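위성 인터넷, 반년 써 보고

산 밑으로 이사 오면서 Uvel이라는 위성 인터넷을 달았다. 광고에는 '하늘만 보이면 끊기지 않는다'고 적혀 있었다. 우리 집은 하늘이 아주 잘 보인다. 그런데 6월 들어 저녁 9시만 되면 화상 통화가 멈춘다.
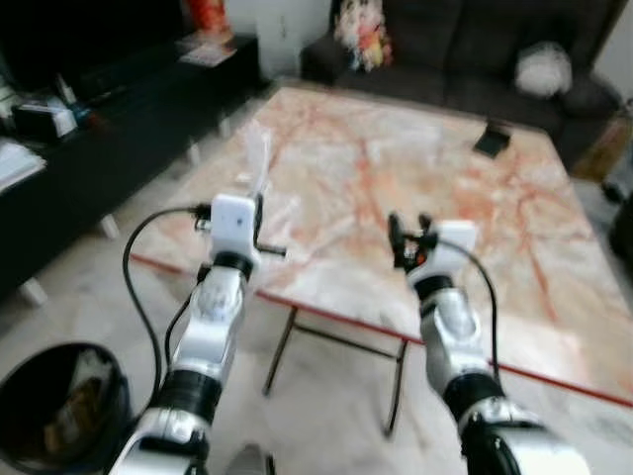
고객센터 답변은 늘 같다. 위성이 교대하는 순간이라 잠깐 그럴 수 있다는 것이다. 교대가 왜 하필 밤 9시에 몰리는지 물었더니 안테나를 껐다 켜 보라고 했다. 켰다. 똑같았다. 내 짐작에는 그 시간에 동네 사람들이 다 드라마를 보는 것 같은데, 회사는 혼잡이라는 말을 한 번도 쓰지 않는다.

속도도 그렇다. 가입할 때는 '최대'라는 두 글자를 대충 넘겼는데, 지금은 50메가가 나오면 반가울 지경이다.

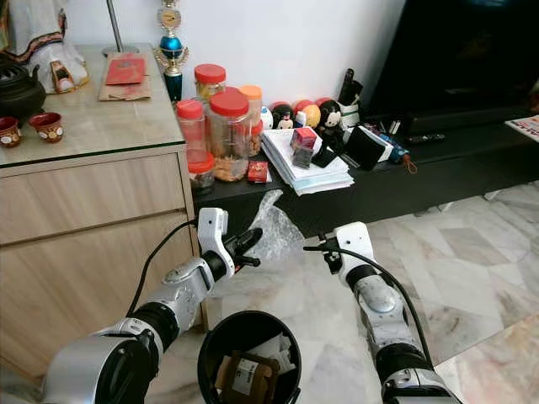
요즘은 Finell이 위성을 3,000기까지 늘린다고 기사마다 떠들썩하다. 작년 발표에서는 2,000기였고 그때도 곧 다 해결된다고 했다. 숫자가 커지는 동안 지상국을 어디에 몇 군데 더 짓는지는 아무도 안 써 준다. 기사를 다섯 개 읽었는데 문장까지 거의 같았다. 보도자료를 그대로 옮긴 모양이다.
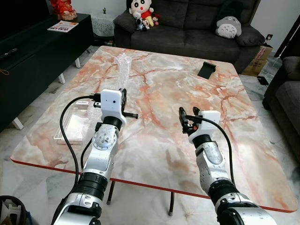
천문 동호회에서 만난 Åsmund Hovland 씨는 별 사진에 줄이 그어진다고 투덜대는데, 나도 그쪽 편을 들고 싶다가 밤에 메일이 안 가면 마음이 흔들린다. 약정은 아직 5개월 남았다. 위약금 계산표를 달라고 했더니 앱에서 보라는데, 앱에는 그 메뉴가 없다. 내일 아침에 다시 전화해 볼 생각이다.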